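Bathroom cabinet

A bathroom cabinet, also called a medicine cabinet or medicine chest, is a small piece of storage furniture fixed to a bathroom wall or set into it. It is most often placed over the sink and usually has a mirrored door. Bathroom cabinets hold toiletries, shaving supplies, dental care products, first aid items and, in many homes, medicines. The last of these uses has been discouraged for some time, though the name "medicine cabinet" remains common in the United States.

Names

In American English, "medicine cabinet" is the usual term for the mirrored type over the sink, whatever is kept in it. "Bathroom cabinet" is broader and can also cover floor-standing units and vanity cupboards. "Medicine chest" is older and first meant a portable box. In British English, "bathroom cabinet" is the usual term for the wall type. This article deals mainly with wall cabinets.

History

Portable chests

Before homes had a separate room for washing, remedies were kept in boxes, chests or kitchen cupboards. A household inventory made at Damgate in 1643 lists "one littell chest for physick, with glasses" among the contents of an upper chamber, next to linens and a warming pan. Chests of this kind had a hinged lid and a fitted inside with a separate space for each bottle. Better ones had a drawer at the bottom for scales, spoons and a mortar.

Ships, estates and traveling families used larger versions. Most were locked, as the contents could be both costly and poisonous. Printed guides to the use of the medicines were sometimes sold with the chest, and the numbers in the guide matched numbers on the bottles.

Fixed cabinets

Fixed cabinets became common as indoor plumbing spread in the late nineteenth and early twentieth centuries. Once the sink had a permanent place on the wall, a mirror was hung over it, and the space behind the mirror could be used for storage. Early examples were made of wood and painted white or varnished. Enameled steel took over in many new buildings because it could be wiped clean and did not swell in damp air.

The recessed cabinet fitted the way American houses were framed. Wall studs are commonly set 16 inches apart, measured from center to center, which leaves a gap a little over 14 inches wide. A shallow steel box could be slid into this gap and screwed to the studs on each side, and builders came to treat it as a standard fixture.

Many recessed cabinets made before the 1970s had a narrow slot in the back panel for used razor blades. The blades fell through the slot into the wall cavity and stayed there. Piles of rusted blades are still found during remodeling work. The slot went out of use as disposable and cartridge razors replaced the double-edge type.

Later changes

From the 1960s onward, larger bathrooms and wide vanity units reduced the need for a cabinet over the sink. In many newer houses it was replaced by a plain sheet mirror, with storage moved to drawers below. The cabinet kept its place in apartments, hotels and older homes. Wider models with two or three doors appeared in the same period, often with a row of lamps along the top.

Construction

Types

Recessed cabinets sit inside the wall, with only the door and a thin rim standing out. They save space but need a clear cavity with no pipes or wiring. They are hard to fit in outside walls, where they take the place of insulation.

Surface-mounted cabinets hang on the face of the wall and can be put almost anywhere. They stick out over the sink and may be awkward for a person leaning forward to wash. Semi-recessed cabinets are set partly into the wall and are used where the cavity is too shallow for the full depth of the box.

Corner cabinets have a triangular or five-sided body and are found mostly in small bathrooms. Their shelves are deep at the center and narrow at the sides.

Materials

Common materials are painted or stainless steel, aluminum, solid wood, coated fiberboard and molded plastic. Fiberboard is cheap but swells if water gets past the coating, most often at the lower edge of the door. Aluminum does not rust and is light enough for plasterboard walls. Shelves are made of glass, steel or plastic and may be fixed or movable.

Doors and mirrors

Doors may be hinged or sliding. Hinged doors are held shut by a magnet, a spring catch or a sprung hinge. Sliding doors need no room to swing but leave half of the cabinet covered at any time. Where there are three hinged doors, the outer pair can be opened inward to give a side view of the head – a use often mentioned in makers' catalogs.

The mirror is normally glass with a silver or aluminum backing. Moisture that reaches the backing from the cut edge causes dark marks known as black edge. Sealed or framed edges slow the damage. Spraying glass cleaner straight onto the mirror makes it worse, and cleaning guides recommend putting the product on a cloth first.

Lighting and power

Lit cabinets have lamps above, beside or behind the mirror. Side lighting gives fewer shadows on the face than a single lamp overhead. Some models have an outlet inside for a shaver or toothbrush charger. Wiring rules for bathrooms differ from country to country, and a cabinet with electric parts usually has to be installed by a qualified person.

Installation

A wall cabinet is generally mounted so that the center of the mirror is near the eye level of the adults in the house. The lower edge needs to clear the faucet and leave room to wash. On hollow walls, a surface-mounted cabinet is screwed to the studs or held with anchors rated for its full weight. Glass shelves and bottles add a good deal to that weight, and a cabinet that is secure when empty may pull loose later.

In rental buildings, recessed cabinets were sometimes installed back to back in neighboring apartments with little more than two sheets of metal between them. Sound passes easily through this kind of wall. Later building work has often closed off such openings for fire safety.

Contents and use

Medicines

Bathrooms become warm and humid when the shower or bath is in use, and many tablets and capsules break down faster in these conditions. General advice is to keep medicines in a cool, dry place such as a high bedroom closet shelf or a kitchen cupboard away from the stove. They should stay in their original containers, out of the reach of children. Expired medicines should be removed and taken to a collection point where there is one.

Test strips, which react to moisture, are also poorly suited to bathroom storage. Bandages and gauze in sealed wrappers are less affected.

Toiletries

A housing study carried out in Brangate looked at storage in 515 homes. In 72 percent of them the cabinet over the sink held toothpaste, and in 17 percent it held nothing but cleaning products and spare soap. The study found that shelves were usually arranged by how often an item was used and seldom by type.

Small disposable goods such as cotton balls, swabs and dental floss are difficult to store on narrow shelves. Store packaging is often too deep for the cabinet, and cardboard softens in damp air. Many households move these goods into jars, tins or clear plastic bags that can be closed again. Double-ended cotton swabs, for instance, fit in a small zip-lock bag.
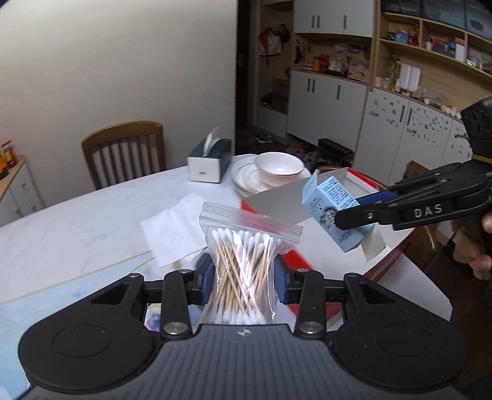

One Brangate resident told the study that jars looked better on the shelf but took up the room needed for everything else, and that anything put in a bag "ends up lying flat at the back until you buy more." Others preferred to keep supplies in a drawer or hall closet and to use the cabinet only for items needed every day.

Care

Shelves are best emptied and wiped with mild soap and water. Toothpaste and hair products leave residue that can mark painted steel if it is not removed. Rust usually starts at screw holes and along the bottom seam, and small spots can be sanded and touched up with enamel paint. Hinges on wooden cabinets loosen with use and may need longer screws.

Manufacture

Bathroom cabinets are made both by plumbing suppliers and by general furniture firms. Zimov produced recessed steel cabinets for apartment builders, mainly in a single width, and later added an aluminum line. Siddiqui began with framed mirrors and moved into surface-mounted cabinets with sliding doors. Replacement shelves for both makes are still sold, though the shelf clips are not interchangeable.

See also

Bathroom
First aid kit
Mirror
Vanity unit
Washstand

This article was last revised in October 2023.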